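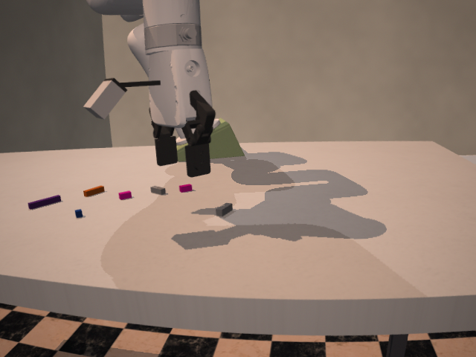

*Reading time: 5 min (1,122 words in full section)*

**Figure 3.** Simulated tabletop with seven blocks and the gripper open above them.

### 4.2 Block selection in simulation

All training episodes were run in simulation. Each one starts with blocks of mixed size and colour spread over the table, as in Figure 3, and the arm holding nothing. The policy receives a single rendered view and the name of a target colour. It has 12 seconds of simulated time to grasp a matching block and lift it clear of the table.

Two blocks may share a colour, like the magenta pair in Figure 3. We count a lift of either one as correct. Earlier work by Hoxha and Zupan scored only the nearer block, so our results can't be compared directly with theirs.

Shadows were left on for every run. In a pilot with shadows turned off, the policy learned quickly but often closed on the wrong spot when they were restored. The arm's own shadow can cover a good part of the tabletop, and darker blocks such as the grey one are harder to separate from it.

We repeated training with 10 random seeds and dropped none. Block positions were redrawn at the start of each episode, and the light position was redrawn every five episodes. Settings for the Trutby baseline are listed in Appendix B.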